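Zainab Etim puts the kettle on before I've got my coat off, and then she's off, talking about bins. She has run the sorting room at Orkasano for 13 years (I'd have guessed far fewer!) and she still gets cross about lids.

"Lids slow you down," she says. "You want to see straight in."

So hers are open, plain oblong bins, bought from Prellura back in September. I asked if the scuffs bothered her and she laughed at me.

"They're for work, love. If the bottom's scratched, somebody's been using it."

Her one rule is front bin first, back bin second, and she'll repeat it to anyone who stands still long enough.

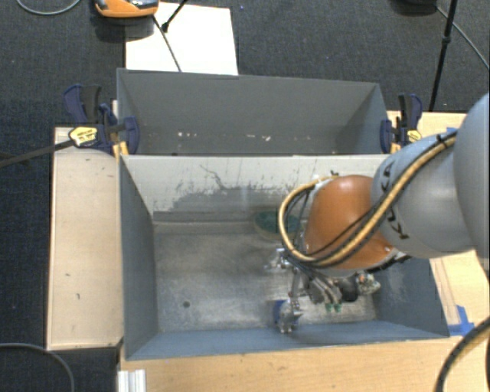

The two grey-blue bins, one behind the other, with wood around them.

We talked until nearly 3, mostly about labels, which she writes by hand. "I tried printed ones," she says. "They peeled off."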